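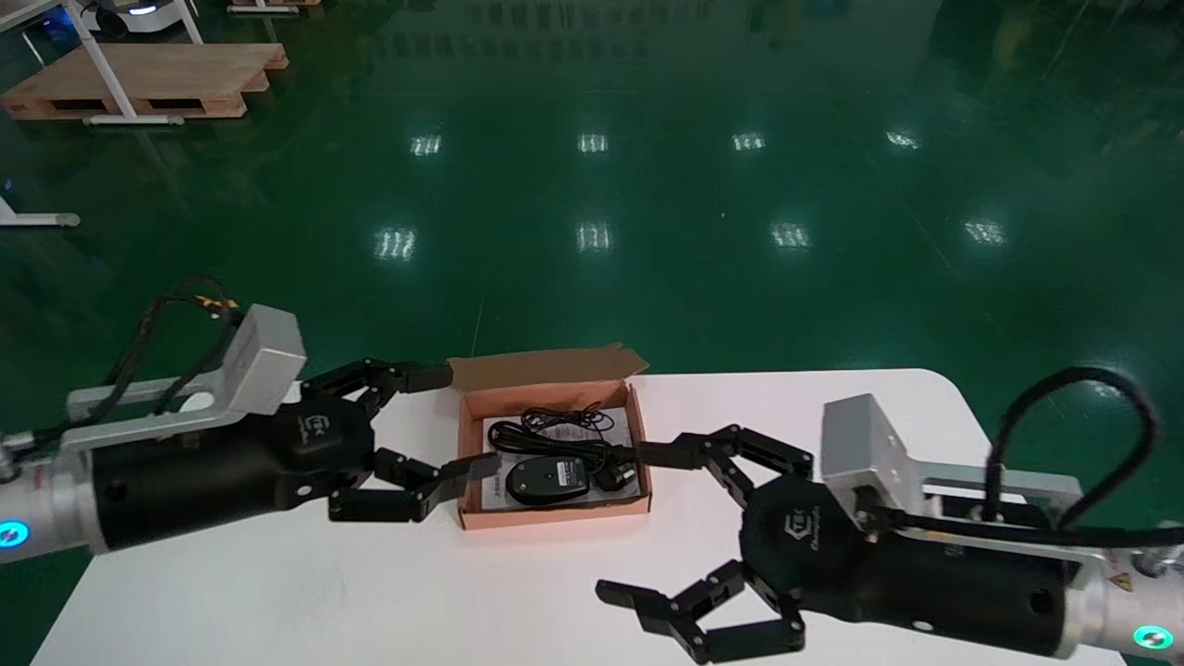

Questions people ask me about collecting demos

I run the two-arm table for the Dhanial project, and I get the same emails over and over, so I finally put my answers on one page. If you're new to gathering examples for a learned policy, start anywhere. I'll keep adding to it.

What are you collecting, exactly?

Short recordings of a person driving both arms through a packing job. Right now the job is mouse boxes: a small cardboard box, its lid flap, a white card that lines the inside, and a computer mouse with its cord. Every recording has the camera video, the joint positions of both arms, what the grippers were told to do, and a line of text saying what the goal was. We call one recording an episode.

Why something as dull as a mouse in a box?

I love this task! It looks like nothing, and then you try it. The box is light and slides if you breathe on it, the flap has a mind of its own, and the cord never lies the same way twice. A learner that only ever saw rigid blocks gets a rude surprise when it meets a cable. We did blocks first at Oltmont and I was bored in a week (the policy was great at blocks, though).

Do you always start from the same layout?

No, please don't. We change where the box sits, how far the flap is open, which way up the mouse is, and where the plug ends up. Mouse on its back, label showing, is a perfectly good start. So is a box pushed toward the far side of the table, where both arms have to reach for it. I shuffle the layout between episodes and I try to be a bit careless about it, as my idea of "random" turns out very tidy if I think too hard.

How long is one episode?

Most of ours run under 70 seconds. If I'm past that, I've usually been fighting the cord, and I stop and mark it as a long one. Long ones get kept in their own folder.

How many do I need before training is worth trying?

I train a first throwaway policy early, once I have enough that the start layouts don't all look alike. It will be bad. What you want from it is the list of places where it gets stuck, and then you go record more of those. Giving a single number here would be making it up, and it depends a lot on your task and what your model already knows.

Do you keep the failed ones?

Yes, with a label. We use 4 labels: clean, recovered, failed, and setup problem. "Recovered" is my favorite – the operator drops the mouse or nudges the box, then fixes it without stopping. Those teach the policy how to get out of trouble. Setup problems (a camera froze, somebody forgot to press record on one side) don't go into training at all.

One arm or two?

For this job, two. One hand can steady the box while the other works inside it. New operators tend to park one arm and do everything with the other, and the policy will happily copy that. I ask people to keep both hands somewhere useful, even if one is only waiting near the edge of the box.

How long can a person do this in one go?

I take a break after 15 episodes and I make everyone else do it too. Tired driving is jerky driving. You can see it in the data before you feel it in your shoulders. A morning session that starts at 9:00 gives me much nicer motion than anything after lunch, and I've stopped arguing with that.

My operators all do it differently. Is that bad?

A little variety is healthy. Total chaos isn't! If one person closes the flap first and another tucks the cord first, the policy can end up dithering between the two. We agree on the order of the big steps and leave the small stuff alone. It's written down in Jestton, our note template, next to the label rules.

What do you write in the goal line?

Plain words, the way you'd say it to a coworker: "put the cord in the box and close the lid." We have 5 wordings for each task and the recording tool picks one. Fadolon, the tool, also lets you type your own, which I do when the layout is odd.

Should I watch the episodes back?

Watch some every single day, at normal speed. I skipped this for most of October and found out that one wrist camera had slipped on its bracket and was mostly filming a gripper finger. Nearly all of that batch had to be done again. These days I check both wrist views before the first episode and again after each break.

Can I get the data?

Not yet. We're still cleaning up the labels from the first round. I'll put the link on this page when it's ready, and in the meantime I'm happy to share the label sheet with anyone setting up their own table.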